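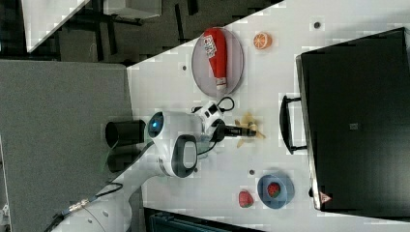

Colander

A colander is a bowl with holes in it, used for draining pasta, rinsing berries and washing the grit out of silverbeet. I've been keeping this entry going on the Turside kitchen wiki since August, and I'm still fond of the subject (my family is less so).

Name

The word goes back to the Latin colare, to strain. My nan said "cullender", with a u, and you'll still see it spelt that way in older cookbooks. Either is fine by me!

Colander or sieve?

People mix these up constantly. A sieve has fine mesh and will catch flour lumps; a colander has proper holes, usually stands on feet or a base, and lets a bit of rice escape down the sink if you're not watching.

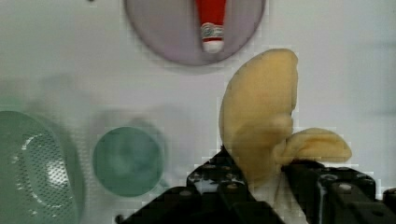

Risoni is the real troublemaker, and I use a sieve for that every time. Mitiku Jemal, who edits the pasta pages, reckons a tea towel laid inside the colander does the job, but then you've got a starchy tea towel to wash.

Materials

Enamel looks lovely and chips. Stainless steel lasts for yonks, though it gets hot to hold over a full pot of spaghetti. Plastic is light and cheap and comes in every colour under the sun, but keep it well away from the hotplate – I've melted 2 so far. 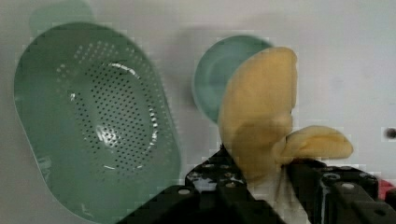
A green plastic colander with small round holes set in rings.

Care

Rinse it straight away, before the starch dries. An old toothbrush gets into the holes from the outside.

See also: Sieve; Salad spinner; Chinois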